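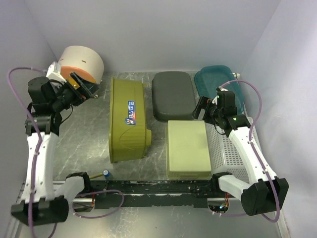 jlyons
Marcus Kasprzak reckons we should bin every demo where the operator fumbles the first grab, and I wanted to see what people here think before I go and delete half my week.

The job is big plastic stuff: tubs, boxes, baskets, the olive tub with the blue label. Two arms, teleoperated, and the container has to end up upright in the middle. I've got 1,359 episodes saved for the Nukden set and the target is 2,000 by November. If I throw out the fumbles I'm back to square one (well, not quite, but it feels like it).

mkasprzak
I didn't say every demo! I said the ones where the gripper lets go and the operator sits there thinking. The policy learns the sitting there. We had this at Drumness, the arms would hover beside a box for ages doing nothing at all, and it was all in the data when we went back and looked.

nana_a
Keep the fumbles, trim the pauses. A dropped grab followed by a decent second go is the most useful thing you can record with things this size. They roll, they tip, they slide off the plates. If it's only ever seen clean grabs it has no idea what to do when a tub gets away from it.

jlyons
Trimming is fine in theory but my joint positions jump at the cut. Do you smooth over it or just leave it?

nana_a
I split it into two episodes at the pause and let the second one start from wherever the arms are. No smoothing.

dpark
Different gripe. How are you laying things out between takes? Last batch I did, I put the round things on the left every single time without noticing, and the right arm never learned to touch one. I shuffle now with a silly little script that shouts a corner at me.

jlyons
Er. Yes. The big white cylinder has been on the left rather a lot. I'll have a look through and report back.

mortimer_b
I'm with Marcus on this one, sorry Nana. Splitting gives you loads of episodes that begin with a tub in a mad position and no context. Fine if you've got plenty of clean ones to balance it, but with a set this small I'd drop them and record again. It's only an afternoon.

nana_a
It is never an afternoon, Mortimer.

mkasprzak
Why not train both ways? Take 100 of the fumbly ones, split them like Nana says, and run 10 trials with each policy on the perforated basket, that's the one that catches people out.

jlyons
Can do. The basket is a pain whichever arm you use, my fingers go for the rim and the gripper goes for the side. Nothing's getting deleted tonight, anyway. I'll sort the left and right business first, then start splitting. Darnell, could you post that corner script?

dpark
It's on my other machine, will stick it up tomorrow. It's about as clever as a coin toss so don't get excited.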